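**Elie Boutros** · Sunday, March 9, 2025

1/ Notes on hanging stemware from a wire rack, after 3 weeks with one at Huvton. Applies to any model with looped arms and a center post.

2/ Load opposite sides in sequence. Two goblets on one side and none on the other puts the weight off the post, and a light rack will lean.

3/ Slide the stem in from the open end of the loop. Hold the goblet by the base. Holding it by the bowl leaves prints, and you wash it again.

4/ Check bowl clearance before buying. Measure the widest point of your largest glass. Zullo lists loop spacing on the box; Feltura does not.

5/ Hang them after drying. A wet rim drips on the table, and on a patterned top you won't see the water until your sleeve finds it.

6/ Mixed colors help at the table. People remember "blue" better than they remember where they put a glass down.

7/ Current layout: pink at the back, blue at the front, the two yellow-orange ones left and right.

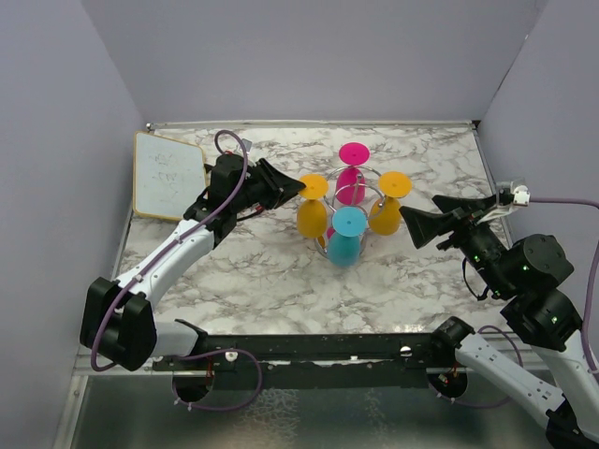 *Four goblets, bases up, on the wire rack.*

8/ Next: the same rack with taller stems.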